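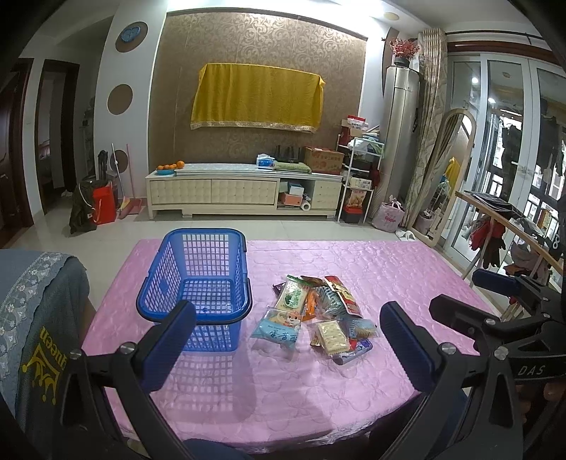 Estoy valorando comprar el kit manual de Surgate para enseñar a un brazo robótico a recoger la compra, y antes de pagar quisiera una opinión de alguien que lo conozca. El kit consiste en pinzas que se llevan en la mano, con cámara incorporada, y un programa que convierte las grabaciones en datos de entrenamiento. Mi tarea es sencilla de explicar: tomar paquetes de aperitivos y ponerlos dentro de una cesta. Trabajo con la cesta azul de rejilla a la izquierda, vacía y con el asa negra bajada, y los paquetes en un montón a la derecha, sobre una colcha rosa acolchada. Varios envoltorios son transparentes, como el de las galletas rectangulares claras, y casi todos están unos encima de otros. Mis dudas son tres. La primera, si los dedos con almohadilla azul agarran bien un plástico tan fino. La segunda, si la rejilla de la cesta confunde al programa cuando calcula la posición de la mano. La tercera, si vale la pena el plan de pago, que permite 306 grabaciones al mes, o si es suficiente el plan básico con 113. El vendedor me contestó con mucha amabilidad, pero solo me envió otra vez el folleto. Perdonen si alguna palabra no es correcta, el español no es mi lengua materna.
Publicado por Amancay Carrasco el 23/7/22

Maximiliano Lucero
Buenas. Utilicé el kit de Surgate durante un proyecto pequeño de clasificación de envases, así que respondo según mi experiencia, que no es la de un laboratorio.
Sobre las almohadillas: con bolsas infladas de aire no tuve dificultad. El problema aparece con los envoltorios planos, cuando no queda ningún borde levantado. En este caso conviene acercar un dedo casi horizontal, empujar un poco el plástico para que haga un pliegue y cerrar después. Hay que hacerlo despacio y siempre de la misma manera, porque el modelo aprende también sus vacilaciones. Yo grabé la primera tarde con mucha prisa y tuve que eliminar casi todo.
Sobre la rejilla: en mi caso la cesta no fue un problema. El programa se orienta con el conjunto de la habitación, y un salón con muebles y objetos le ofrece muchos puntos de referencia. Lo que sí me dio errores fue el suelo brillante. Cuando hay reflejos fuertes de una ventana, la trayectoria a veces salta unos centímetros, y la grabación queda marcada en amarillo. Le recomiendo cerrar la cortina y dejar la luz del techo, siempre la misma, durante toda la sesión. La colcha me parece una buena elección, porque el dibujo cosido da textura. Solo tendría cuidado de que no se arrugue cuando usted arrastra un paquete. Si se mueve la tela, se mueve el montón completo, y esto es difícil de corregir después.
Sobre el plan: empiece con el básico. Con 113 grabaciones buenas ya se puede saber si la tarea funciona. Cambiar al otro plan se hace desde la cuenta y no se pierde lo grabado. Lo que no me gustó es el soporte técnico – tardaron 12 días en contestar una consulta sobre la calibración, y la respuesta era un enlace al manual. El manual, por otra parte, está bastante bien escrito.
Una cosa más: cambie el orden de los paquetes entre una grabación y otra. Si el envoltorio naranja está siempre en medio, el robot va a buscarlo siempre en medio.

Tymoshchuk
Yo no compraría Surgate. Vorkcombe tiene uno parecido y más barato. No lo he probado con bolsas, solo con cajas, pero supongo que es igual.

Zarnside_taller
No estoy de acuerdo con la respuesta anterior, las cajas y las bolsas no se parecen en nada para una pinza. Una caja mantiene su forma y una bolsa cambia cada vez que se toca.
Añado un detalle sobre las almohadillas que no veo mencionado. Con el uso recogen polvo y grasa y pierden adherencia. Yo las limpio con un paño apenas húmedo y espero a que sequen antes de seguir. El juego de repuesto trae 2 almohadillas y se pide aparte, por lo menos cuando yo lo compré. Pregunte al vendedor si ahora está incluido en el precio.
Para los paquetes transparentes, baje un poco la exposición de la cámara en los ajustes. Con el valor de fábrica los brillos del plástico salen blancos y se pierde el contorno.

Amancay Carrasco
Muchas gracias a todos. Voy a comenzar con el plan básico y la cortina cerrada. Ya he escrito al vendedor por los repuestos. Maximiliano, una consulta: ¿la calibración se repite en cada sesión o es suficiente una vez?

Maximiliano Lucero
En cada sesión, y también si se le cae la pinza. Son pocos minutos.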